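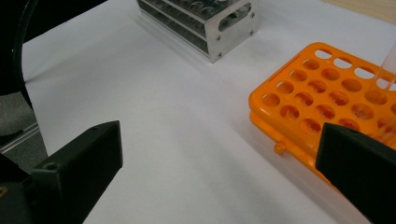 Search this site Enter keywords

3. Nitrate in the Kuketti stream

Water was sampled at eight points between the Erkik weir and the Prado road bridge from May onwards. Each sample was filtered, and 60 ml was kept for the nitrate test. Flow was read from the weir gauge on the same visit.

Nitrate rose downstream of the Vistska field drain - the increase was largest after rain. Readings from the lowest point were left out where the bank had slipped. The drain serves some 415 hectares, mostly winter barley, and the land use map should be checked before loads are worked out.

Contact the department | © 2023 | Back to top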